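Kedthorpe library to lend out its cables, with some misgivings

22nd March

Kedthorpe library will begin lending phone chargers, network leads and other cables from its front desk next month, after a trial at the Plisbridge branch ended with more cables than it started with.

The Plisbridge trial opened in September with a stock of 40 leads, bought second-hand and kept in a former card index. By the end of it the drawers held 61, the surplus having been pushed through the book return slot overnight by residents who saw their chance.

"We did put up a sign asking people to stop," said So-yul Hong, who runs lending services for both branches. "The next morning there was a scart lead hanging off the sign."

Under the scheme, anyone with a library card can borrow up to 2 cables at a time for three weeks, renewable online, provided they have a cable that allows them to get online. There is no charge for borrowing. Fines will follow the same rules as for paperbacks, and a lost lead will be billed at the price of a new one, a figure the library has promised to look up.

Each item has a paper tag tied near one end with its number and a plain description. The descriptions have been the source of some friction. Staff at Plisbridge began with the proper names for connectors and switched after a fortnight to phrases such as "the flat one" and "old printer, square end", which borrowers found far easier. A retired telephone engineer wrote to the branch four times about this. His letters have been filed and may be consulted on request.

Kedthorpe has gone for a compromise, with the proper name on one side of the tag and the other sort on the back. 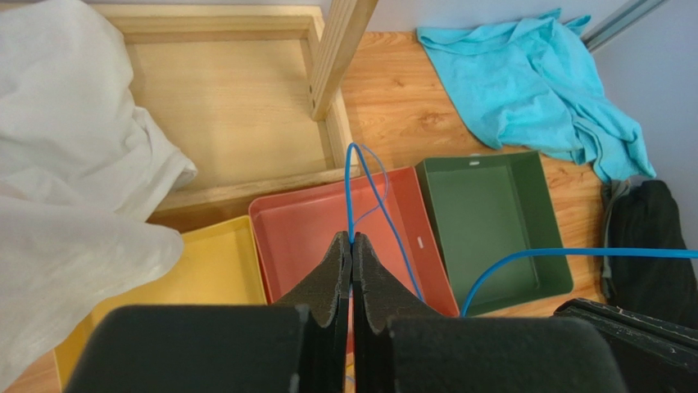 A thin blue cable. Kedthorpe's lending scheme opens next month.

The most borrowed item of the trial was a long phone charger, which went out to a different household nearly every week and acquired a waiting list. The least borrowed was a lead for a make of camcorder that Hong has asked us not to name, as the man who donated it still comes in on pension day and asks how it is doing.

Demand was heaviest just before the school holidays and in the week of the Plisbridge beer festival. Hong puts the second of these down to campers. Several leads from that week were returned in a carrier bag with a tent peg, which has been tagged and is available to borrow.

The idea came out of a survey last year in which residents were asked what they would like to see in their libraries. The library received 832 replies. Longer opening hours came top by some distance, followed by a café, followed by the return of the large-print westerns, which had been moved upstairs. Cables were mentioned on the ninth page of the summary. They were also the only suggestion that could be met from the existing budget, and work began promptly.

The westerns remain upstairs.

Not everyone in Kedthorpe is pleased. At a public meeting in the reading room, one resident asked whether a library ought to be lending things that cannot be read, and was reminded that it had lent out framed prints for years and, for a short period in the eighties, a sewing machine. Another wanted to know whether the cables would be cleaned between borrowers. They will be wiped. A third asked if the library would take a box of his late brother's leads, and had the box with him.

There was more sympathy for the complaint of the local history group, which is losing half a cupboard to the scheme. The group's collection of parish newsletters will move to the shelf behind the photocopier, a spot its members describe as warm. Hong said the arrangement was temporary. Asked how long temporary was, she said the photocopier had been put there temporarily.

Safety checks on the mains leads are being done by Holtis, a repair shop on the Plisbridge road, which will test every plug before it goes out and again twice a year. The shop's owner told the meeting that he had already failed a good number of the donated leads, including one mended with sticking plaster. He was asked if it was the fabric kind. It was.

Borrowers who are not sure what they need can bring the device along and be matched at the desk on weekday afternoons. During the trial this proved more popular than the lending itself, and staff were shown a bread maker, an electric organ and a hearing aid. They were also shown a good many telephones that turned out to need only switching on. One woman came in for a charger, was found to have the right one in her handbag, and borrowed a novel to be polite.

The desk has a nickname among the Plisbridge staff, the Górecki, after the composer whose slow and sorrowful third symphony happened to be playing on the office radio while they untangled the first delivery. It is said to have lasted the whole of the piece and part of the news. The leads are now stored singly, each in its own envelope, and borrowers are asked to return them coiled. A sheet showing how to coil a lead is pinned up by the door. Copies cost 10p.

Donations for Kedthorpe are closed. The library would like to stress this. The return slot will be locked overnight until further notice, and books due back may be handed in at the desk during opening hours, which have not been extended.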